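Pre-Session Software Checklist, Two-Gripper Capture
Station: Hekmont desk bench
Release under check: Serrano capture stack, May branch
Checked by: Mingxuan Gu
Date: 9th November

1. Host and logging
1.1 Free disk above 200 GB: PASS
1.2 Recorder starts from a clean config: PASS
1.3 Old session folders archived: FAIL
Comment: Two folders left in the staging path. The uploader would have merged them with the new session. Moved by hand. The startup script should refuse to run if staging has anything in it.

2. Time sync
2.1 Left and right streams share one clock: PASS
2.2 Offset between image and jaw-width stamps under 40 ms: PASS
2.3 Dropped frames over a 2,000-frame test: PASS, none
Comment: Offset drifts on the right unit in the first minute after power-on. Wait for the sync flag to hold before recording. The flag is in the status pane of Mulero and is easy to miss at the default font size.

3. Jaw state estimation
3.1 Zero width reads zero with jaws closed: PASS
3.2 Full open matches stored limit: PASS
3.3 Contact label stable while holding a rigid part: PASS
3.4 Contact label stable while holding a thin-walled part: HOLD
Comment: The estimator takes contact from jaw width alone. A power adapter between the pads gives a clear plateau. A clear plastic tube gives a slow creep as the wall flexes, and the label toggles. 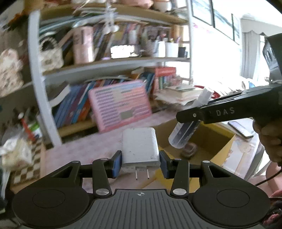
The threshold can be widened for the tube, but then light grasps on hard parts are labeled late. Proposed fix is a per-object tolerance read from the task file. Until that is merged, mark tube segments for manual review.

4. Perception
4.1 Intrinsics file matches lens serial: PASS
4.2 Reprojection error within limit: PASS
4.3 Pose tracking holds with both tools close together: PASS, see comment
4.4 Segmentation of transparent objects: FAIL
Comment on 4.3: One short loss when the tools crossed. Recovered without a jump.
Comment on 4.4: Mask covers the printed marks and misses the clear wall. Known issue, Pidberg ticket 48. Do not use these masks for grasp planning.

5. Stop and fault handling
5.1 Stop key ends both recordings: PASS
5.2 Unplugging one stream raises a fault: PASS
5.3 Partial files flagged as incomplete: FAIL
Comment: File is closed properly but the flag is not written. Retest after the patch.

Result: released for rigid objects only. Items 3.4, 4.4 and 5.3 stay open.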